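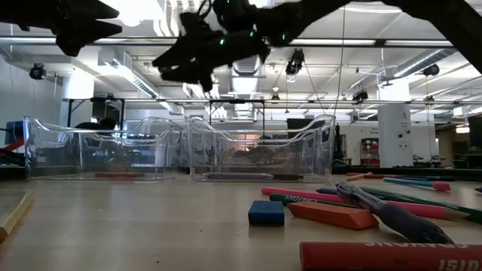
Rendstead Stationery Sort: README

77 shares | 36 comments

Hello! I'm Samah Zerouali and I look after this set, which is all about the least glamorous job going: getting pencils, crayons, rubbers and brushes off a table and into clear plastic bins. There are 148 tidy-ups in it so far, every one starting with a bit of a mess (I do the messing up myself, and I've got quite good at it).

What gets tidied

Mostly pencils and coloured pencils, then pens, crayons, the odd paintbrush and a lot of erasers. I call them rubbers and Inès Perrin calls them erasers, so the labels say "eraser" because she wrote them. Colours are kept simple: red, orange, blue, pink and so on. If you'd call something red-orange, check under both, as we didn't always agree and I've left the older labels alone.

How the bins work

The bins are see-through, so you can tell what's inside from the side as well as from above, which I like far more than the old cardboard trays we had in the Ramach set. Pencils go with pencils, erasers go with erasers, and pens can share with dark pencils when there's no better place.
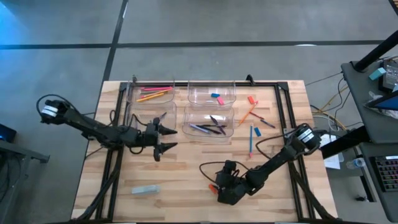 A bin with nothing in it is fine. Please don't count it as a mistake! Long things are allowed to lie at any angle too, and I never straighten them up afterwards, tempting as it is. A tidy-up counts as finished once the tabletop is clear, even if the insides of the bins would make a teacher wince.

Known niggles

- Short pencils get mixed up with crayons in the early labels.
- Writing on the crayons is often too worn or turned away to read, so I left it out altogether.
- Pale pencils are easy to miss on a pale wooden table.

Still to do

I'd love to get up to 1,000 tidy-ups, with glue sticks and rulers added in October if Inès and I can agree on which bin a ruler belongs in. Corrections are welcome, just tell me the tidy-up number and which item you mean.

148 likes | Share | Comment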